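Millico Toy-and-Plate, README

Short clips and stills of one small job: a soft toy, a plate, and the question of whether the first ends up on the second. 3596 clips, 569 of them labeled by hand. Assembled at Jaltusthorpe by Osamu Hattori, with labels by Meriem Ramadan, who would like it known that she has opinions about plush.

What is in it

Each clip has a toy, a green plate and a white table. The table has a curved back edge, so please don't use it as your horizon line. Osamu did, and 52 clips had to be rotated back. 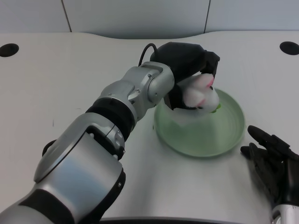

White plush with pink accents, held over the plate.

Labels

on_plate: the toy's belly or back touches the flat part of the plate.
on_rim: any part rests on the rim. Ears count. We argued about ears for most of a Tuesday.
off_plate: everything else, including near misses that looked better at the time.

The heading field records which way the nose points, as left, right, toward or away. 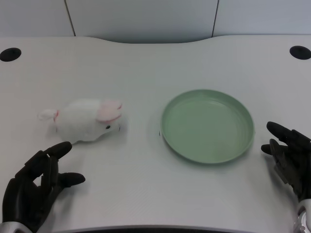

Tails are ignored for heading, however fluffy. So are tags and threads, which the first version of the label tool took for limbs.

Known problems

White toy, white table. The masks are worst along the belly, where shadow gets included about as often as toy. Clip 820 has no label and we have stopped discussing it.

Corrections go to Meriem. Bring a clip number.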